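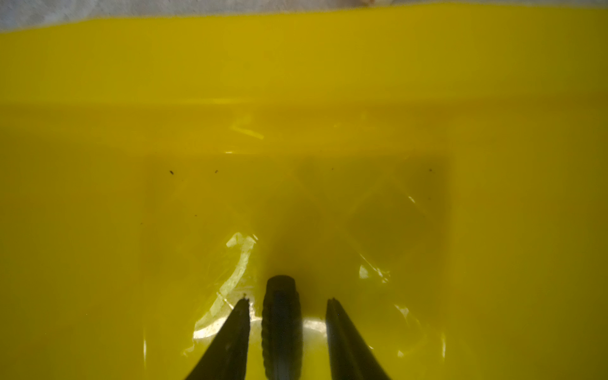 Page 25

Getting Your Tai Bin Ready

Before you put a single thing in your new yellow bin, give it a good cleaning. Small dark specks, likely dust or debris, can settle on the floor of the bin, and they are easy to miss until your clean dish towels have picked them up.

1. Set the bin on a cloth or a clear tabletop, under a good light.

2. Tip out whatever is loose, then wipe the floor with a soft damp cloth. Go gently along the creases where the walls meet the base.

3. Wipe the inner walls from the rim down, and finish with the lip, where fingers always seem to leave their marks.

4. Let the bin air dry, upside down if you have the room, for 25 minutes or so long as it takes to feel dry to your hand.

Note: Pale streaks on the wall are often just glare from a lamp overhead. Turn the bin a little before you start scrubbing!

Caution: Please keep scouring pads and gritty powders away from the plastic. They dull the gloss, and it can't be polished back.

Filling the bin is covered on the next page.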